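The Alphabet Board Question

Do wooden letter puzzles teach anyone to read? I went to Medeiros, a toy shop, to ask. 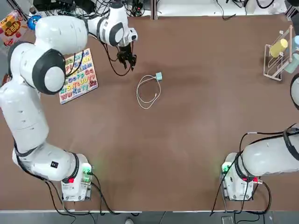 The owner of Medeiros would say only that children learn letters by handling them, and that 40 families had told her so. Had anyone checked? "They come back for the numbers board," she said. That sounds to me like good sales.

Her boards pair upper- and lowercase, "Qq" and "Uu" and so on. I asked if color helps. "It helps them match," she said — match colors, I suggested, maybe not letters. She allowed that it could be both.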